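Graltondale Police Arrest Seven in Counterfeit Document Investigation

FOR IMMEDIATE RELEASE
March 2, 2020

GRALTONDALE – Officers of the Graltondale Police Department arrested seven people early this morning in an investigation into the production and sale of forged identity papers. Searches were carried out at four homes, a storage unit and a print shop on the east side of the city.

The suspects are five men and two women between the ages of 24 and 58. Six live in Graltondale. The seventh, a 41-year-old man, was arrested at a rented apartment in the neighboring town of Solmont with the help of officers from that town. Their names are being withheld until charges are filed. All seven were taken into custody without injury to suspects or officers.

Detectives seized 261 finished or partly finished documents, among them driver's licenses, residence cards and work permits. They also took two card printers, a laminating machine, several laptops and a quantity of blank card stock. Cash found at two of the addresses is still being processed and no total is being released today.

The investigation, known within the department as Lokumby, began last fall when a car rental office reported three customers who had shown licenses with the same number. A review of rental and bank records then led detectives to a group that took orders by text message and delivered the finished papers by hand, usually within a week of payment.

According to investigators, buyers sent a photo and the name they wanted on the card. Half the price was paid at the time of the order and the other half on delivery. Records recovered during the case list 2,185 separate orders. Detectives do not yet know how many of those were filled, and some entries may refer to the same buyer.

"We are at an early point with the paperwork," said Captain Dorota Baran, who commands the investigations division. "There are a lot of names in these records. Some are people who bought a false card. Others are people whose real information was used without their knowledge. We have to sort out which is which before we contact anyone."

Detective Sergeant Ksawery Czerwiński led the case. He said the group's cards varied a great deal in quality. "The licenses would pass a quick look at a counter," Czerwiński said. "The residence cards were worse. The print is soft and the raised lettering is missing. A clerk who handles the real thing every day would notice."

The print shop, on Piątek Street, remains closed while evidence technicians finish their work. The owner of the building is not a suspect and has cooperated with detectives. Piątek Street was closed to traffic between the river bridge and the bus depot for part of the morning and has since reopened in both directions.

The department is not looking for further suspects at this time, but more arrests have not been ruled out. Detectives are also in contact with agencies outside the state about orders that appear to have been shipped elsewhere.

Information for Businesses

Rental offices, landlords, check cashing services and employers who have accepted a license or residence card they now have doubts about are asked to keep any copies they made and to call the department. Please do not confront the person who presented the card. Please do not mail originals to the department – an officer will arrange to collect them.

Crime prevention officer Aoi Shimada will hold two information sessions for store owners and front desk staff later in March. The sessions cover how to check the common types of state and federal cards, what may and may not be copied, and how to file a report. There is no charge. Times will be posted on the department's web page and at the front counter of police headquarters.

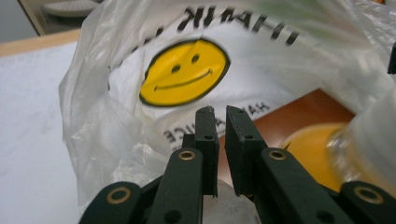
Plastic shopping bag with a yellow smiley face.

Information for Residents

Residents who believe their name or personal data may have been used on a false document can file a report at headquarters or by phone. Signs of misuse include bills for rental cars, traffic notices from places the person has not visited, and letters about jobs or apartments the person never applied for. Bring the letter or notice and one form of photo identification.

Victim services coordinator Bronisława Dudek said her office has added an evening phone shift for the next two weeks. Callers can be helped in English, Polish and Spanish. The office does not ask for bank passwords or full card numbers, and anyone who receives such a call should hang up and report it.

The department took 2,797 reports of fraud and identity crime last year. That figure includes online sales fraud and stolen bank cards as well as false documents.

The case file will be sent to the county prosecutor, who will decide on charges. First court appearances are expected this week. All suspects are presumed innocent until proven guilty in court.

Media Contact

Vratislav Kollár, Public Information Officer
Graltondale Police Department
Interview requests should be made through the press office. Booking photos will not be released before charges are filed.

###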